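How to Move a Heavy Table and Set It Up Level

By Ezequiel Arrieta

Home > Furniture > Moving and Assembly

This guide covers moving a large table with a separate top, such as stone, thick glass or solid wood, from one room or house to another, and getting it level at the other end. It takes two people most of an afternoon. Tables with a pedestal base are covered at the end.

I wrote the first version after we moved a Gastau dining table from an apartment on Engebretsen to a house with a narrow hallway. The table had cost 1,795 new and the top weighed more than 200 pounds, so we went slowly.

What you need

Two moving blankets, or four old comforters
Stretch wrap
Painter's tape and a marker
Small zip bags for hardware
A socket set and a hex key set
A 2-foot level and a shorter one
Plastic shims
Felt or rubber pads for the feet
A flat dolly rated for more than the weight of the top
Gloves with a rubber palm

If you don't know how much the top weighs, look for a label underneath or check the maker's spec sheet. Failing that, lift one corner with a bathroom scale under it and the opposite corners resting on blocks of the same height. The reading gives you a rough idea only. If two adults can't raise one end to knee height without straining, get a third person or hire movers for the top.

Before you start

Measure the top across its shortest side, then measure every doorway, turn and stair landing on the route. Write the numbers down. A top that goes through on edge needs a doorway a few inches taller than its width, plus room for the dolly underneath. Take doors off their hinges if it's close. It takes five minutes and saves the paint.

Clear the new room first. You want open floor on all sides of the spot where the table will stand, and a bare stretch of wall to lean the top against while you put the base together.

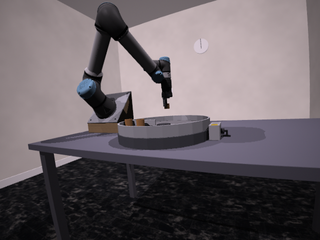
Step 1: Mark everything

Put a piece of tape on the underside of the top at each corner and letter the corners A through D. Put the same letters on the legs. Legs that look identical often aren't, and the bolt holes may line up only one way. Draw an arrow on the tape at corner A pointing toward the window or some other fixed thing, so you know which way the top was turned. The side that faced the sun may have faded.

Step 2: Take off the top

Look underneath for bolts, clips or brackets. Stone and glass tops are often held only by their weight and a few dots of silicone. Work a plastic putty knife or a length of fishing line through the silicone. Don't pry with metal.

Wood tops are usually screwed through slotted brackets or figure-eight clips. Loosen all the screws halfway before removing any of them. Bag the hardware, write on the bag where it came from, and tape the bag to the base. Don't tape it to the top, where it can press into the finish.

Step 3: Turn the top on edge

Lay a folded blanket on the floor along the long side. With one person at each end, slide the top a few inches toward the blanket, tip it, and lower the long edge to the floor. Keep it on edge from here on. Stone carried flat can crack under its own weight, especially if there is a cutout or a seam. Glass should travel on edge too.

Wrap the top in blankets and then in stretch wrap. Tape goes on the wrap and never on the surface.

Step 4: Move it

The person at the back steers and the person in front calls out the turns. Agree on "stop" and "down" before you lift. Set the top on the dolly with the center of its length over the center of the platform. In a van, stand it against a side wall with a blanket behind it and strap it in two places. Nothing should lean on it.

We used a Trerkeo strap set for ours. Any ratchet strap will do, but tighten it by hand and stop when the top no longer shifts.
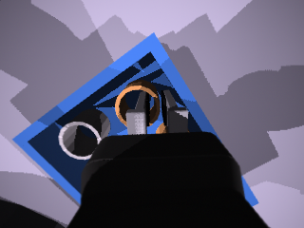
Page last changed: 17th May (D. Sandhu)

Step 5: Build the base

Put the base together upside down on a blanket, finger-tight only. Turn it over with two people, stand it in its final spot and check that all the feet touch the floor. Then tighten the bolts, working diagonally: A, C, B, D. Go around twice. If you tighten one corner all the way before the others, the frame can pull out of square and the table will rock on a floor that is perfectly flat.

To check for square, measure corner to corner both ways. The two measurements should match to within an eighth of an inch.

Step 6: Level the base

Do this before the top goes on. Set the longer level along each rail, then across the frame. Use the adjusters in the feet if there are any, and plastic shims if there aren't. Start at the highest corner, leave it alone, and raise the others to meet it.

Old floors usually slope toward the middle of the house. Ours dropped enough in 11 feet that one leg needed three shims stacked together. If you need more than that, cut a small hardwood block to go under the foot and stain it to match.

Put the felt or rubber pads on last. On tile, rubber holds better. On wood, use felt, and check it for grit every few months.

Step 7: Set the top

Unwrap the top next to the base, still on edge. Rest the long edge on the near rail with a folded towel in between, then lower the far side slowly. Keep your fingers on the outside edges. Once it's flat, nudge it into position a little at a time until the overhang is the same on all sides.

Sight along the surface from one end with a lamp at the other. Low light shows up dips and chips that you won't see from above.

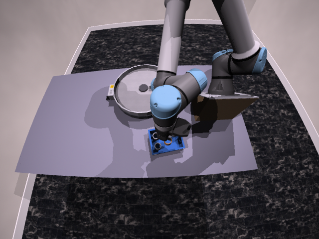
Then lay the level on the surface itself, lengthwise, crosswise and on both diagonals. A base that read level can read slightly off once the weight is on it. Correct this at the feet. Don't push shims between the top and the rails of a stone table, as that leaves part of the slab unsupported.

When you're satisfied, lift one end just enough to put a pea-sized dot of clear silicone at each corner of the frame, and lower it again. Keep weight off the table for 12 hours. For a wood top, put the screws back in the middle of their slots so the boards can move with the seasons.

Pedestal tables

The steps are the same, with two differences. The top has to be centered closely over the column, so mark the outline of the mounting plate in pencil before you take it off. The base is also heavier than it looks and will roll if you lay it down. Our Ravel side table has a round foot, and we carried it upright in a plastic tub.

If the table still rocks

Press on each corner in turn. If the rock moves with the table when you turn it a quarter turn, the base is twisted, and you need to loosen the bolts and repeat Step 5. If it stays with the same patch of floor, go back to the shims. Check again in two weeks, after the pads have compressed, and snug the bolts while you're down there.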